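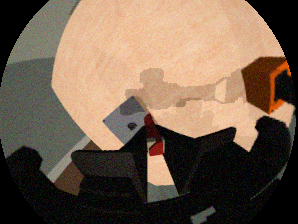
About the Grulcombe Robotics Club

Reading time: 2 minutes

The Grulcombe Robotics Club is an after-school program at Grulcombe High School. It is open to students in every grade. Most members join with no programming background, and we teach what they need in the first weeks of the fall term.

The club started as a Lego group in a corner of the library. When the school opened its new technology wing we moved into Room 24, where we still meet twice a week from the end of August until graduation. The room is open at lunch for members who want to finish something.

What we do

Our work is mostly about getting a robot arm to pick things up and put them where they belong. Students write the control code, run it in simulation, and keep a notebook of what happened. Simulation comes first for every project. A new member can drive an arm into the table as often as they like on a screen, and it costs us a restart.

In simulation, students work from a camera view that looks down past the gripper's fingers at the tabletop. It takes some getting used to. The fingers and parts of the arm cover a lot of the picture, and small objects are easy to lose behind them. New members spend their first month steering by hand in this view before they write any code that moves the arm. After that they start on short routines: line up with an object, close, lift, move over, let go.

Members who finish the simulation course move on to the bench arm, which the club built from a kit and has repaired many times. We call it Ullel. It is slower than the simulated arm and its wrist joint has some play in it, so programs that ran well on the computer usually need changes.

Competition

Each spring we enter the Simasico Challenge, a regional contest for high school teams. The first round is held entirely in simulation and is scored out of 100. Teams need 80 points to go on to the second round, where they run their programs on a real arm supplied by the organizers. We have reached the second round twice. Last year we lost most of our points on grip timing, and this year's team has rewritten that part of the code from the beginning.

Competing is optional. Around half the club would sooner work on their own projects, and they get the same bench time as everyone else.

Support

Jelínek Machine Works, a local shop, cuts our brackets and base plates and lets us have offcuts for practice. The school pays for computers and software. Members pay no dues. Competition travel is paid for by the winter bake sale and the used electronics drive.

Joining

Come by Room 24 after the last bell on any meeting day. Bring a notebook. You don't need your own laptop, but if you have one, we can help you install the simulator so you can practice at home. A parent or guardian has to sign the shop safety form before a student uses the bench arm or any of the tools. Forms are at the front office and in the rack by our door.

Page last updated February 25, 2022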